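Play food on an open table: what stays out and what goes in the bin?

By Aurelia Baumgartner
5/21/24

We got rid of the play kitchen unit in November. It was the big kind with the shelf over the sink, and everything ended up behind it or under it. Since then the play food has been on a plain white table with nothing built in, and I like it better, but I still can't settle on how much should be out at one time.

The table is a Stindska. It's low enough for the kids to stand at and it wipes clean. The top has a few small holes in it and I haven't bothered to plug them. Crumbs don't come up much because the food is all pretend, though sand from outside is another story. 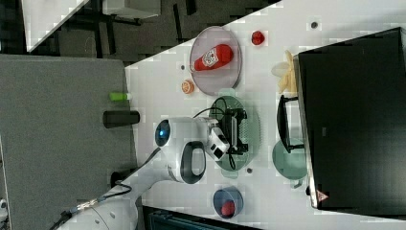
My own rule so far has been to put out one thing that cooks, one thing that drains or holds, and a plate for every two kids. Food goes out loose. I don't sort it into fruit and vegetables because it's all mixed again before snack. Anything that doesn't fit the rule goes in a Fodden bin under the window and gets swapped in on Mondays.

Where I'm stuck is the swapping. When I change too much, they spend the first half hour asking where the banana is. When I change too little, they stop going to the table. How do other people handle it? I have a mixed group, mostly threes and fours, with one older sibling in the afternoons.

potholder_ruth

I'd leave it all out. We have a bigger set than yours and it has never been rotated. Kids that age like to know where things are. Mine play restaurant every day with the same cup and the same plates, and they aren't tired of it. The only things I take away are the broken ones.

If they stop going to the table for a few days, fine. They come back.

gravel_pete

Disagree with Ruth. I used to leave everything out and the table turned into a place to dump stuff. There was no room to do anything on it. You need bare surface if they're going to pretend to cook. Half the table clear is what I aim for. I keep the rest in tubs with lids, and I let the kids pick one thing from the tub in the morning. That took care of the "where is it" questions because they know it's in there.

Also, plug those holes. Beads go down them.

Aurelia Baumgartner

We don't have beads out in that room, but point taken.

Letting them pick is a good idea. I'll try it next week. Since a couple of people have messaged me about what we use, I'll list what I've kept and why.

1. Plates. I only keep the round see-through ones in the mauve and green colors. They were sold as picnic plates and cost less than the ones made for play kitchens. They're full size, so a toy orange slice or a strawberry looks small on them and the kids pile things up. I had little divided plates before and they were a waste of money.

2. The colander. It's an oval one in pale green with a flat handle at each end, so two kids can carry it between them. It gets more use than anything else I own. It has been a sink, a boat, a hat and a bed for a bear. I found it at Chatzigeorgiou on the seconds shelf.
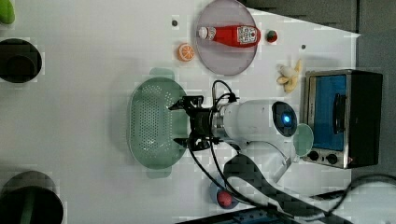 3. The toaster oven. It's small, with a blue-tinted door and two knobs on the front. I put it at the end of the table with the door facing the middle so nobody has to reach around it. The knobs are what they like. I've thought about swapping it for a stovetop and haven't done it.

4. Ketchup. The red squeeze bottle is a must for our group. It goes on everything, including the banana. We had a mustard too, and it went home in somebody's backpack.

5. Small food. Strawberry, orange slice, the peeled banana, something round and red that we all call a tomato. The small blue dish is for whatever is left over.

What I got rid of: the cutlery (poking), the cardboard cereal boxes (chewed), and a cash register that took over the whole game.

potholder_ruth

A cash register is half the fun. I wouldn't run a restaurant without one.

Our colander is metal and I don't recommend it. The noise.

gravel_pete

Same here on cutlery. We have wooden spoons and that's it.

How do you clean the see-through plates? Ours went cloudy. I ran them through the dishwasher at the Trurnstead center for a year and they looked like frosted windows by the end.

Aurelia Baumgartner

By hand, with dish soap, then on a towel. I don't use the dishwasher for any of it. The food gets the same treatment on Fridays. I check the strawberry for tooth marks and that's the extent of my inspection.

lindenstreet_mo

I read all of this with interest as I'm setting up a table from nothing and have $25 left in the budget. Is it better to buy one bag of a lot of small food or a few bigger pieces? There's a bag online that claims 600 pieces, counting every pea.

potholder_ruth

Don't buy that bag. You'll be picking peas out of the heating vent forever. Go to a thrift store and get a real colander and a couple of real plates, then spend what's left on fruit.

gravel_pete

Agree with Ruth for once. Check sizes too if you have anyone under three. Small round pieces shouldn't be on a table with toddlers around at all.

Aurelia Baumgartner

Yes to both. If I had $25 I would get the colander, one plate and a ketchup bottle, and then add fruit when you can. A banana that's partly peeled is better than a closed one. They serve it right away and don't fight over who gets to open it.

I should add that I put the big thing in the middle and the small things around it. With the colander at one end it just gets filled up like a bucket. In the middle they work from both sides. The plate with the ketchup goes behind it, the orange half next to that, and the oven stays on the side. 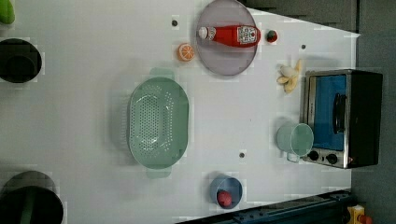
Brunello Mazza

I have to object to the colander in the middle. We tried that at our place and the kids on either side argued over it from morning to pickup. We moved it to a shelf next to the table and they go get it when they want it. It's quieter, and there's room in the center for plates. Maybe it depends on the size of the group. We have 9 at the table on a busy day and that's too many, I know.

The thing I would put in the middle is food. Put it in a heap and let them sort out who's cooking.

Aurelia Baumgartner

Nine would change things. I never have more than four at ours at once, and when a fifth comes over I send somebody to the blocks. I can see the shelf working for you.

A heap of food in the middle would be on my floor in a minute, though.

gravel_pete

It would be on mine too. Brunello, do you use a tray under it?

Brunello Mazza

A cookie sheet with a rim. It helps some. We still sweep.

lindenstreet_mo

Got a colander for two dollars, yellow, one handle missing. Going back Thursday to look for plates.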